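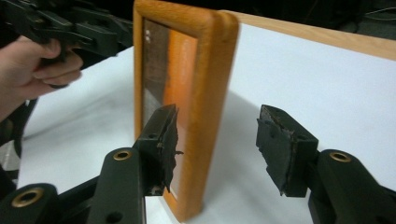 *2 min read*

**Boltdale open day: the Dinirell hand-held gripper**

I went to the Boltdale open day expecting a sales pitch and mostly got one. The Dinirell is a gripper you hold in your own hand, with a camera on it. You do a chore with it, the recording goes off to train a robot, and the robot is supposed to pick up the knack. That last part wasn't on show, so I can only review the tool.

The task at our table was handling a wooden picture frame standing on edge. Ruth Cuervo, who ran the session, called it "an easy one." I'm not so sure. Glass is slick and a rounded wood border doesn't give two blocky fingertips much to hold.

My main complaint is the pads. The rubbery facing on both fingertips was torn and peeling, with bits sticking out toward the glass. Maybe that's honest wear. But if every recording depends on how those pads grip, I'd want to know when they get changed, and Cuervo's answer was "when they need it." 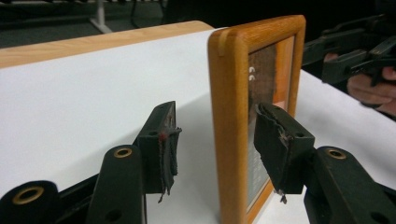
*Fingers open on either side of the frame, with a second gripper in hand at right.*

The brass rings at the joints look good, and the chunky linkage seems built to take knocks. I had less luck with the feel of it. My wrist was tired well before my turn was up, and with a gripper in each hand you can't scratch your nose.

Brayan Chambi gave the talk afterward. His slide said 1812 recordings since August, of which 1686 were usable. I asked what "usable" meant and got a long reply about file checks – nothing on whether the frame had ended up where it was meant to go.

Price is $1000 a pair. Spare pads are extra, and he didn't have that figure with him.

I'd wait. If you already own a pair, check the pads before you pick up anything with glass in it.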